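Archives > Kidorbridge Preserving List > September > Re: green tomatoes

From: Nataša Mladenović
Date: 2021-09-10
Subject: Re: green tomatoes

Yordanov wrote:

> I have a laundry tub full of green tomatoes and frost forecast for the
> weekend. My grandmother's relish recipe says "vinegar to cover, sugar
> until it is right." Can I cut the vinegar back? The last batch took the
> enamel off my teeth. Also, do I really need to salt them overnight?

Please leave the vinegar alone. I know it tastes like a dare in the first week, but the acid is what keeps the jars safe on a shelf, and it mellows by the time the snow's down. If you can't stand it, add more sugar, which does no harm to anyone except your dentist, who sounds busy already.

I'd also stop using your grandmother's recipe for anything you plan to store in the basement. Mine left me one that ends with "boil until Uncle comes home" and I keep it framed in the hallway, where it can't hurt anybody. For jars, use a tested recipe and follow the processing time it gives, adjusted for your altitude.

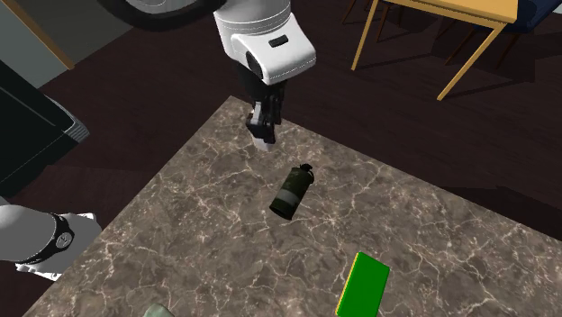 As for the salting, yes, overnight. I skipped it one year and got 13 jars of green soup with an onion in it. Slice them thin, layer with coarse pickling salt (the iodized stuff goes cloudy), and put a plate on top with something heavy. In the morning, drain, rinse, and squeeze harder than feels polite.

The Hilto on the highway was out of wide-mouth lids when I went, but had plenty of the regular ones. Kidorbridge Hardware had neither and seemed surprised to be asked.

You don't have to do the whole tub at once, either. Anything with a bit of blush on it will ripen indoors in a cardboard box if you check it for rot every few days. I had four still going at Christmas last year – mealy, but red, and I was insufferable about it.

If you end up with more relish than friends, I'll trade you two jars of pickled beets. They're from the batch with the cloves. I may have misread the spoon.

Nataša

Kidorbridge Preserving List | Contact the list owner | Back to top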